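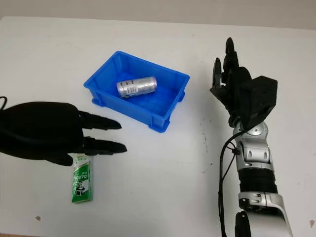 *2 min read*

# House rules for a robot that tidies the kitchen table

Every few months somebody tells me a two-armed helper will soon be clearing up after dinner. Maybe. I've read the Casesau starter guide and most of the Skiser one, and both are long on promises and thin on what you should do at your own table. These are the rules I'd keep, whatever the brochure says.

**Give it one bin and one job.** A blue bin with a soda or beer can in it is a fine start. "Sort the recycling" is a wish. Write down what goes in the bin and what stays out, and don't change the list halfway through.

**Don't trust the word "trash."** A can is easy. A small upright carton, like the green and white DARLIE box by the left hand, is another matter. Is it empty packaging, or is there a new tube in it? If you'd have to pick it up to know, put it on the "ask first" list.

**Mind the cables.** Wherever a cable runs outside the arm, nothing with a handle belongs near it. Mugs and pan handles go on the counter. Check for slack with the power off, and never tape a cable down tight across a joint.

**Set the speed low and leave it there.** My arms stay at 50 percent. Shahab Pakzad, who fixes my appliances, runs his at 65 and says it's fine. He also has a chipped table.

**Wipe the table first.** Specks and scuffs on a white top may or may not bother the cameras. The guides disagree. A damp cloth settles it for free. Skip spray cleaners near the hands, especially if the fingers are covered in anything like fabric.

**Know where the stop button is.** Reach for it with your eyes shut. If you have to lean past an arm to get there, move the button.

**Read the standard, not the sticker.** "Safe around people" on a box means very little to me. Ask the seller which safety standard was applied, and whether it covered the hands as well as the arms. Mirzaei answered me in April with a Dokumetti link and almost 600 pages to download. I'm still looking for the part about hands.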